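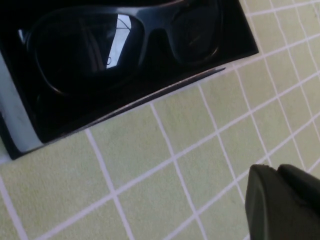
Unit 2: Polarization by reflection

Light reflected from a flat, nonmetallic surface is partly polarized parallel to that surface. At Brewster's angle the reflected beam is fully polarized. The angle follows from tan θ = n2/n1; for air to water it is close to 53 degrees.

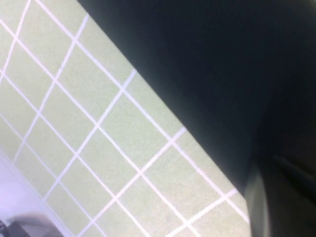 The transmitted beam stays only partly polarized at this angle. A stack of plates increases the effect – each surface removes more of the parallel component.

Problem set, due Wednesday

Problems 1 to 14 from the Irgate packet. Problem 9 needs the Fresnel equations from Unit 1. Keep angles in degrees and state n for each medium. Answers over 200 words will not be read.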